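Director's Diary
Trorkthorpe Museum of Town Life

Sat 23 June

The Museum opened at its usual hour this morning and closed early so that staff could complete the changeover in the east gallery. The display on river trade has now been taken down in full. Its place will be taken by the exhibition on the public bathhouse, which remains on view until November. The Director wishes to record thanks to the desk staff, who redirected visitors courtesy of a single handwritten sign and a good deal of patience.

The loan agreement with the Slaoui family was signed on Thursday. It covers 30 items, chiefly tickets, enamel signs and a ledger of admissions kept by the bathhouse superintendent. The ledger is in fair condition. Two pages have separated from the binding and will be shown flat, under glass, beside a typed transcript.

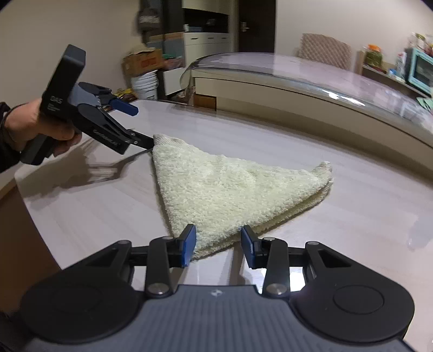 The bathhouse on Alance Street was built for a district in which few homes had running water. Admission for adults was 10 cents, and a towel could be hired at the window for 2 cents more. The superintendent's rules, which survive in the ledger, required each towel to be handed back before the bather left the building. Ordinary terry cloth, with its short loops and a flatter ribbed hem, is familiar to every visitor, and the education office intends to use it as the starting point for the school tour. Children will be asked to consider what it meant to pay for the use of such a thing. The rules also set a limit on time in the tubs, and the fines for exceeding it were entered in red ink.

Work on the wall labels continued through the afternoon. The first draft ran too long, and the panel on the boiler room in particular assumed a knowledge of plumbing that the general visitor cannot be expected to have. It has been cut by half. The panel on the women's hours has been left as written, pending comment.
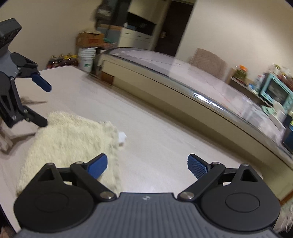

Ilham Hutapea wrote in reply that the women's hours deserve a fuller account, and that the panel should state plainly that they were held on weekday mornings, when many of the women in the district were at work. The point is well taken. The ledger supports it: on one such morning, only 86 admissions were entered for the entire building, far below the figure for a Saturday evening. The panel will be revised, and the page in question will be moved to the first case.

The question of sound in the gallery is still open. A recording of running water was proposed in the spring and tested this week - the effect was pleasant near the entrance but tiring at the far end of the room. A decision is deferred.

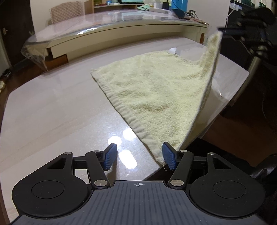 Buildings and Grounds

The north gutter was cleared on Tuesday. Skudura has submitted its estimate for repairs to the front steps, and the work is expected to take place on days when the Museum is closed to the public. The side entrance will serve in the meantime, and the ramp there has been inspected and found sound. The lamp over the staff door is still out.

Two benches have been moved from the lobby to the east gallery. They will be returned when the new seating is delivered.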